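May, kitchen bench, 4:30 pm

Sat down with Cinzia Martinelli over the spare parts list, and I'm afraid we wandered (we always do!). Vandura wants 410 for a set of finger pads, Lakberg says 8 weeks on anything with a cable in it, so I'd like both on order before the dish work gets any longer. 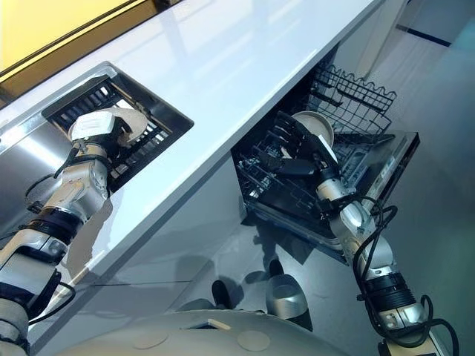
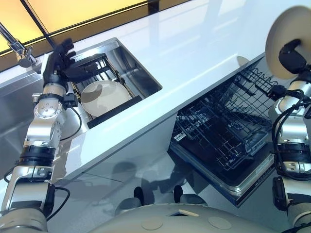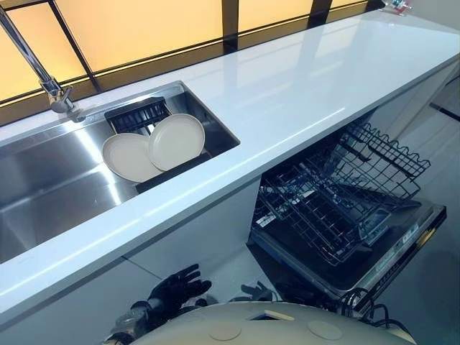

Plates, sink rack and open dishwasher, all three.

Still to settle: a second dish rack, 5 more plates, and whether Fiore will hold their quote for 30 days. Cinzia is calling them.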